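How to remove dull patches from an old marble floor?

Asked by Rommel Sison
January 13, 2018
Category: Home and Repairs – Floors and Walls

Good day to everybody. I have read this site for a long time but it is my first time to write, so please forgive me if I put this under the wrong heading.

My wife and I have moved into the ground floor of her aunt's house. The living room and the corridor have a marble floor which is older than both of us. The aunt took very good care of it, and most of it still has a nice polish, but in the part near the kitchen door there are several dull patches. Some are round, like the bottom of a glass, and others look like something was splashed there. When I look straight down I can hardly find them. When the light comes from the side in the late afternoon, they are very clear.

I have tried the following:

Warm water and a soft cloth. No change.
Washing-up liquid in warm water. The floor was cleaner but the patches stayed the same.
White vinegar in water, because a neighbour recommended it for all kinds of floors. I did this two times on one corner and I believe this corner is now worse than before.

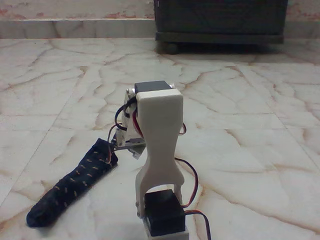
After the vinegar I stopped everything and thought it is better to ask first. At the hardware shop they offered me a polishing powder from Nurier and also a liquid wax called Futar. The seller could not tell me which one is for my problem, only that both are sold for marble. The powder has instructions for use with a machine, which I do not own. The wax only says to spread it and to wait.

My questions are these. Are the patches a stain, or is the stone itself damaged? Can I repair this by hand, or do I need a company? One company, Salazar, has asked 170 for the whole room, but they did not come to look at it, they only asked the size on the telephone. And is wax a good idea at all? My wife's aunt says she never used wax, only water and something in a green bottle, and she does not remember the name of it.

I should add that the patches are smooth when I touch them, except the corner with the vinegar, where I can feel a small difference with the fingertip. The floor is cream-white with brown and tan lines. Thank you in advance for your patience.

Felicidad Macaraeg

Hello Rommel, please put the vinegar away and do not use it on this floor again. The same goes for lemon, for the products against limescale in the bathroom, and for many of the "all purpose" sprays that smell of citrus.

What you have is called etching. It is not a stain. Marble is mostly calcium carbonate, and acid eats a very thin layer from the surface. The polish is only the surface of the stone made extremely smooth, so when the acid touches it, the smoothness is lost and the light does not reflect in the same way. This is why you see it from the side and not from above. The round marks near the kitchen door are very probably from glasses or bottles with juice, wine or vinegar. A real stain is a different thing: it is darker or has a colour, because something has gone inside the stone, and it stays visible from every direction.

I had the same trouble in my mother's flat, and I repaired the small marks by hand. I will write how I did it, but please try first on a place behind a door or under a cupboard.

Clean the place with a stone soap that is pH neutral and let it dry completely. I waited until the next day. If there is sand or dust left, you will rub it in and make scratches, so wipe it one more time with a clean cloth before you begin.

Take a marble polishing powder. It should say on the packet that it is for etch marks on polished marble. I do not know the Nurier powder, so please read if it can be used by hand. If it is written only for the machine, look for another one. Put a small spoon of powder on the mark, add some drops of water until it is like thick cream, and rub with a damp white cotton cloth in small circles. Press firmly. For one mark as big as the bottom of a glass I rubbed ten minutes the first time and it was already much better. I then did it again.

Do not let the paste dry on the floor. Wipe it off with plenty of clean water, and dry the place with a towel. Only when it is dry you can judge the result. A wet stone always looks shiny and you will be happy too early, as I was.

Also rub a little beyond the mark, with less pressure as you go outwards. I did not do this with my first one, and afterwards I had a very shiny circle in a floor that was a bit tired. It took me more work to hide the shiny circle than to remove the mark.

For the corner where you can feel the difference, I think powder will not be enough. When the finger notices it, the surface has to be made flat with fine diamond pads before the polishing. It is possible by hand with small pads, beginning for example with a grit of 400 and going finer in steps, but if you skip a step you will see the scratches. I would leave this corner to a professional, or put a plant pot on it (with a saucer!).

About wax – I would not. It covers the marks for some weeks, then it becomes yellow and collects dirt exactly where people walk, and whoever polishes the stone later has to remove all of it first. Maybe others have better experience.

For daily cleaning I use a dry dust mop, and then a damp mop with very little neutral soap. Two buckets, one with the soap and one with clean water. The green bottle of the aunt was perhaps such a soap, but that is only my guess.

I hope it helps you. Write back how it went with the test place.

brinitz_63

just wax it. my parents did it for 30 years and the floor looks fine. baking soda also cleans everything

Felicidad Macaraeg

I would be careful with baking soda. It is not an acid, so it does not etch, but it is slightly abrasive, and on a high polish the rubbing can leave it a little cloudy. As part of a poultice against an oil stain some people use it with success. For etch marks it does nothing.

Old Trowel

I laid and polished stone floors before my back retired me, so I will answer only the part about the company.

A price on the telephone means very little. Somebody has to kneel down and look. Ask them these things: do they grind wet or dry, with which grit do they begin, and do they finish with a powder or with a coating. If they say "crystallisation", ask what product it is. Some of these products work through an acid, and while many floors have been done in this way without complaint, I did not like it on old white marble. If they answer that they always do every floor the same, look for somebody else.

Ask also for a sample. A serious firm will do one tile for you, or half a metre in the corridor, before you agree to the rest. Then you see the gloss with your own eyes in your own light. And ask if the skirting boards will be covered, because the grey mud from wet grinding goes everywhere and is hard to remove from painted wood.

If it is only the part near the kitchen door, you do not need the whole room ground. But a repaired part next to an old part can look different, that is true, and you must decide if it bothers you. The joint lines between the tiles help to hide the change, so it is wise to finish at a joint and not in the middle of a tile.

A sealer is another matter. It goes into the stone and slows down oil and coffee. It does not protect against acid, whatever is written on the can. Drip some water on a clean dry tile and wait. If the place becomes dark after 10 minutes, the sealer is gone or there was never one.

Rommel Sison

Many thanks to both of you, and also to brinitz_63. I now understand the difference between a stain and an etch mark, and all of mine are the second kind except one near the door, which is a little brown from every side. Perhaps coffee.

I read the Nurier packet again at the shop. In small letters on the back it says it can be used by hand for "small areas", so I have bought the smallest size. I left the Futar on the shelf. The test will be under the sofa first. I will also call Salazar and ask if somebody can come to look at the vinegar corner and do one tile as a sample. They told me already that before February they have no free days, so the corner has to wait.

One more thing, if somebody knows it: is it safe to put a rug on the part which I have polished, or should the stone be left open for some days?

Old Trowel

With powder only, you can put the rug back when the stone is fully dry. After a sealer, wait as long as the can says. Do not use a rug with a rubber back on white marble, it can leave a yellow shape that goes quite deep. Felt underlay is all right.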